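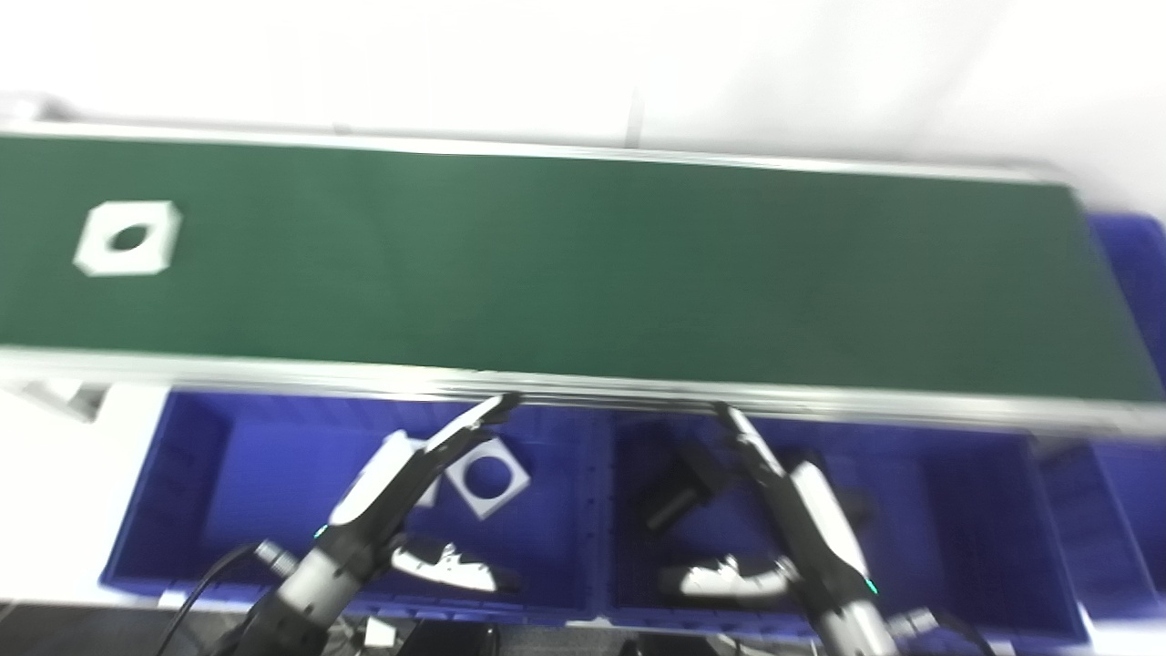 *Allora two-arm sorting cell: both grippers over the bins, one white plate on the belt.*

# Allora Two-Arm Sorting Cell: Setup and Care

The Allora cell moves flat parts between a belt conveyor and open-top bins. It is supplied by Gorau as a complete station or as a retrofit kit for an existing Trirkau conveyor. The notes on this page apply to both versions.

## Placement

Set the conveyor first and level it across its width. A slight fall along its length is acceptable if parts do not creep with the belt stopped. Bolt the arm base to the floor plate and check that each arm reaches the near rail without going to full extension.

Bins go between the base and the conveyor, tight against each other, with the rims below the near rail. In the layout shown, white square plates with a round center hole are handled on the left side and a black block lies in the right bin. Bins may be swapped for any type with the same footprint. Run the bin teach routine again after a change of type, even when the outside dimensions match.

## Belt

The standard belt is matte green. Gloss belts are not supported, as reflections shift the detected edge of white parts.

- Check tracking every Friday with the belt empty.
- Tension: 44 on the Ghasemi gauge, measured at mid-span.
- Wipe with a damp lint-free cloth. Do not use solvent.
- Check the rails for burrs after any gripper contact.

## Grippers

Both arms carry the same slim two-finger gripper. The fingers are long enough to reach parts lying tilted against a bin wall, but they bend if driven into the bin floor. Set the lower Z limit 5 mm above the floor of the bin.

To replace the fingers:

1. Park the arm over its bin and lock out the cell.
2. Remove the two screws at the finger root. Keep left and right fingers apart.
3. Fit the new pair and tighten evenly.
4. Close the gripper on the setting gauge and zero the stroke.
5. Run 17 dry cycles at reduced speed before loading parts.

Replace fingers in pairs. A new finger opposite a worn one will turn the plate as it closes.

## Arm clearance

The arms share the space above the bin divider. Minimum tip-to-tip distance is set at the factory and should be changed only with the service key. If one arm waits for the other on most cycles, move the pick points outward before touching this value.

Route cables behind the arm bases with a free loop. Tie-down points on the moving links are not permitted.

## Spares

| Item | Order code |
|---|---|
| Finger pair | AL-17 |
| Setting gauge | AL-17-G |
| Belt, matte green | AL-B |
| Cable set, one arm | AL-C |

Gorau ships fingers and gauges from stock. Belts are cut to order; state the conveyor length and rail type.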